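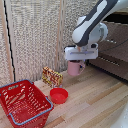 Descaling with citric acid, second attempt

2022-07-19

The water in Clastberg is hard. The utility lists it at 370 mg/L as calcium carbonate, and my kettle agrees. After a few months the heating plate had a chalky crust that flaked into the tea and left a film on top of it.

My first attempt, in March, used white vinegar. It removed the scale but the smell stayed for days, and I had to boil and dump several kettles of plain water before the tea tasted normal.

This time I bought a bag of food-grade citric acid from Drallik, the hardware store by the bus depot. Procedure:

Fill the kettle with one liter of cold water. Add 2 tablespoons of the powder and stir until it dissolves. Heat to a bare simmer and switch off. I stop short of boiling; citric acid held hot for too long can leave calcium citrate behind, and that is harder to shift than the original scale. Wait 20 minutes, pour out, rinse twice.

The plate came out clean except for a thin ring at the seam — a second, weaker batch took care of that. No smell.

Mugs are a separate problem. The brown layer is mostly tannin bound up with minerals, and acid alone does little to it. A paste of baking soda and a wet sponge works better. I have not tried it on anything with a metallic rim.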